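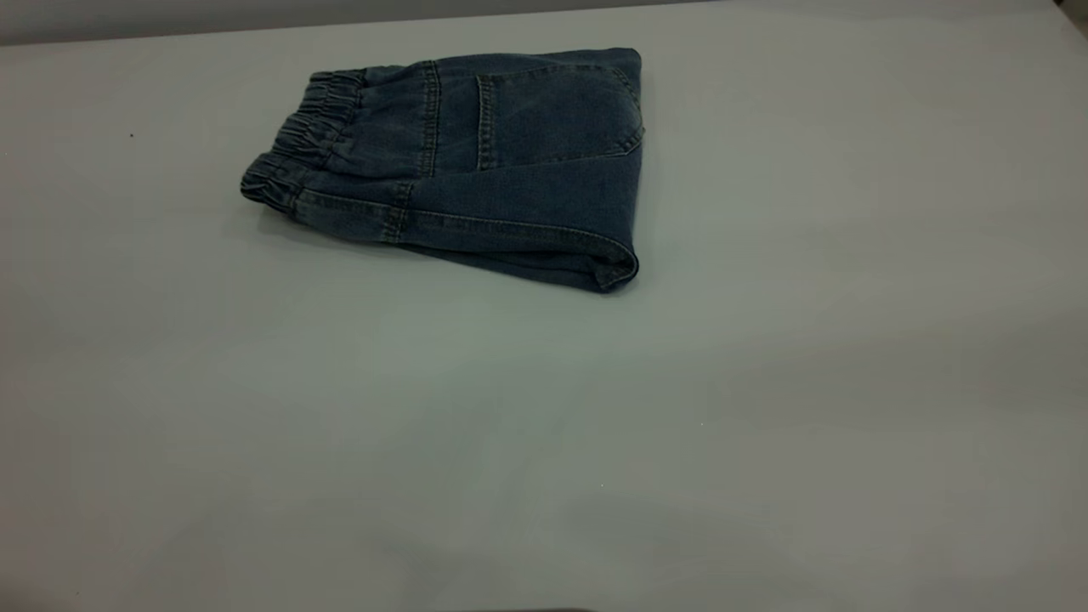 Vol. 5, No. 47

About the Drodard Docket

The Drodard Docket is a local news service covering police calls, arrests, court hearings and sentencings in Drodard, Allov and the townships in between. We publish online every weekday and put out a printed edition once a week. The printed edition is free and can be picked up at the library, the county building and most of the grocery stores in town.

We are owned by Olteanu Local Press, which also prints the legal notices for both towns. Olteanu handles billing, printing and delivery. Decisions about what goes into the Docket are made in our own office on the second floor at Estelitz Square, across the street from the district court.

What we cover

Most of our stories start with one of three things: a press release from a police department or the sheriff, a document filed at the courthouse, or a hearing we sat through. We read the daily calendar each morning and pick the hearings that look likely to go ahead. A lot of them get moved. If we told you a case would be heard on a certain day and it was put off, we update the story with the new date as soon as the clerk posts it.

We cover felony cases from arraignment to sentencing whenever we can. We cover misdemeanors when there is a wider public interest, such as a string of thefts from parked cars or a charge against someone who holds public office. We do not cover traffic tickets. We cover crashes if a road was closed or someone was seriously hurt.

We also report on the parts of the system that get less attention: jail budgets, dispatch staffing, changes to bond rules, towing contracts, and what happens to property that is recovered and never claimed.
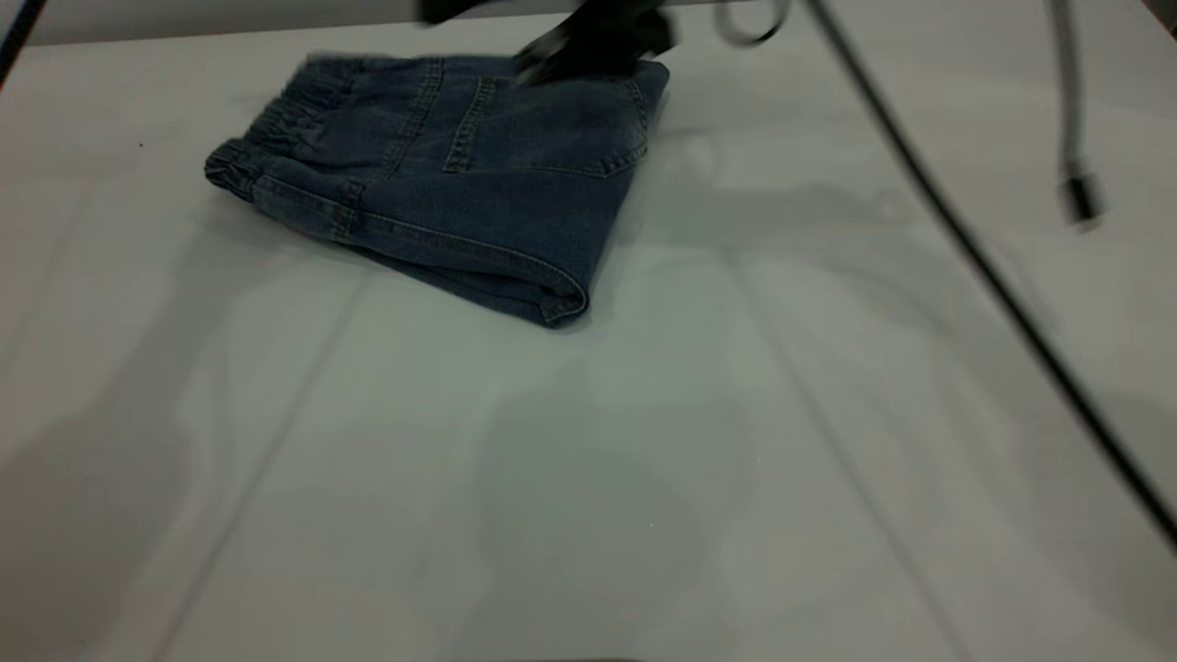
Folded jeans with an elastic waistband on a white tabletop.

How we name people

We name adults who have been formally charged with a crime. We do not name people who have been arrested and released without charges, and we do not name people who are only being questioned. We do not name minors unless they are charged as adults, and even then the decision is made case by case.

Victims of sexual assault are never named without their written permission. Other victims are named if the name is in the public record and the family has been told. We will hold a name for a day if an agency tells us that relatives are still being reached.

Every arrest story carries a line saying that a charge is an accusation and that the person is presumed innocent. Some readers find the line repetitive. It stays in.

We stopped running galleries of booking photos when we moved from the old website to this one. A booking photo may still run with a story if police are looking for the person, or if the case is a serious felony that has been sent to trial.

Following a case to the end

If we report that someone was charged, we try to report how the case ended. This is harder than it sounds with a small staff. Cases can take more than a year, charges get combined or dropped, and some files are moved to another county. We keep a running list of open cases and check it against the clerk's records every month. In August the list had 77 cases on it.

If your case was dismissed, or you were found not guilty, and our story still shows only the charge, please write to us. Send the case number if you have it. We will check the record and put the outcome at the top of the original story, above the headline. There is no charge for this and you do not need a lawyer to ask.

We do not usually remove stories. We will look at requests to remove a person's name from an older story if the record has been sealed or set aside by a judge. Those requests are read by two editors. A decision normally takes a few weeks, longer if we have to wait for the court to send paperwork. 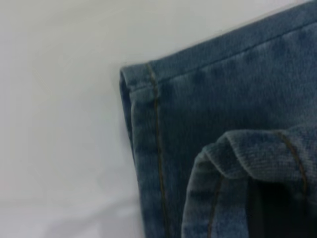 Blue denim on a white surface, close up.

Corrections

Mistakes in this kind of reporting can do real harm - a wrong middle initial can point to the wrong person. When we get something wrong we fix the story, say what was wrong, and leave the note in place. Corrections to the printed edition run on page two of the next issue. If the mistake was in a headline, the correction also goes out in the evening email.

Please do not report mistakes through the comments, which are not read overnight. Use the form at the bottom of any story.

How we are paid for

The Docket is paid for by advertising, legal notices and members. We have 800 members, who pay monthly or yearly. Membership gets you the evening email without ads and the searchable court calendar. All stories are free to read, including the archive.

We do not take advertising from bail bond companies or from candidates for sheriff, judge or prosecutor. Law firms may advertise, but their ads do not run next to stories about cases they are handling. We have turned down ads over this and will do so again.

We do not pay for tips, interviews or video. We do pay county copying fees, and we post the documents we buy so that other people do not have to pay for them a second time.

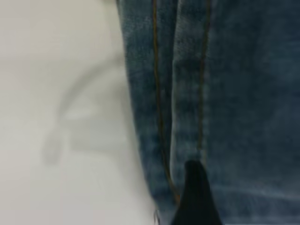

I look at the court calendar more than I look at the stories, one member wrote to us after the last reader survey, and I would like it to say which courtroom a hearing is in, since the screens in the lobby are off half the time.

The courtroom number is now listed next to the time for district court hearings. Circuit court does not release room assignments ahead of time, so those entries are still blank.

Other changes that came out of the survey: larger type in the printed edition, a separate page for road closures, and a plain list of common court terms. The list is still being written. It will cover words such as arraignment, plea, bond and probation, and how each one is used in our own courts.

Working with us

We use freelance reporters for evening meetings and for trials that run longer than a few days. Experience in a courtroom helps. You will need to be able to sit through a full hearing, take accurate notes and file the same day. We pay by the assignment, with mileage to Allov and back.

We also take one student each term from the community college. Students work with an editor and do not cover felony trials alone.

Contact

For news tips, use the tip form or call the newsroom during business hours. For an emergency or a crime in progress, call 911. We cannot pass messages to police or to anyone held in the jail.

For legal notices and display advertising, contact Olteanu Local Press directly. Notices are due by noon two working days before the print date.

The office is open to the public weekday mornings. The entrance is on the side of the building, next to the parking lot, and there is an elevator.

Page last updated 29/09/2024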